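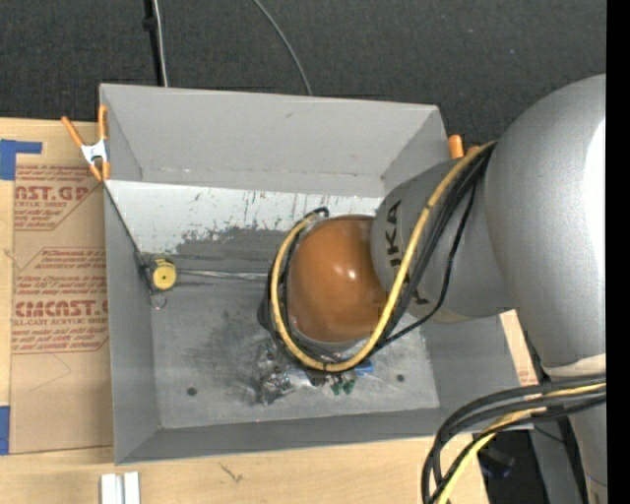
# Palacios: refranes del tiempo

Colección de 3.771 refranes meteorológicos en castellano, con lugar de recogida, variante y mes al que se refieren. Versión del 3 de diciembre de 2021.

Conviene leer esto antes de usar la tabla. Los refranes circulan como si fueran observación acumulada durante siglos, y puede que alguno lo sea. La mayoría riman, y sospecho que por eso han sobrevivido.

## Contenido

- `refranes.csv`: una fila por variante.
- `fuentes.csv`: cancioneros, calendarios y entrevistas.
- `contraste.csv`: los 1.313 refranes que afirman algo comprobable («si llueve en tal fecha, pasará tal cosa»).

El resto son consejos de siembra, bromas o frases tan vagas que aciertan siempre. No los hemos borrado, pero tampoco sirven para contrastar nada.

## Campos principales

| Campo | Significado |
|---|---|
| `texto` | Transcripción, con la ortografía normalizada |
| `texto_orig` | Tal como aparece en la fuente |
| `lugar` | Localidad declarada, a menudo dudosa |
| `mes` | Mes mencionado; vacío si no hay |
| `fiabilidad` | De 1 a 6, asignada a mano |

La columna `fiabilidad` mide la procedencia del refrán. No dice nada sobre si acierta. Ya nos han citado una vez al revés.

## Problemas conocidos

- Enero está sobrerrepresentado. Los calendarios impresos se copiaban unos a otros y las variantes de enero se repiten con una coma cambiada.
- Muchos santos cambiaron de fecha con los calendarios — el gregoriano, sobre todo — y rara vez sabemos a qué día se refería quien lo dijo primero.
- `lugar` indica dónde se anotó, que no es siempre donde se decía. Un informante puede haberlo leído en un almanaque la semana anterior.
- Chibuzor Uzor revisó 500 filas elegidas al azar y corrigió bastantes atribuciones. Las demás siguen sin segunda lectura.

## Usos desaconsejados

Predecir el tiempo. También hacer mapas de «sabiduría popular» por provincias: la densidad refleja dónde había un maestro aficionado al folclore.

## Mantenimiento

Ainhoa Marín lleva las fuentes y decide las fusiones de variantes. Para proponer un refrán nuevo hace falta una referencia; «lo decía mi abuela» se acepta con `fiabilidad` 1 y el pueblo de la abuela.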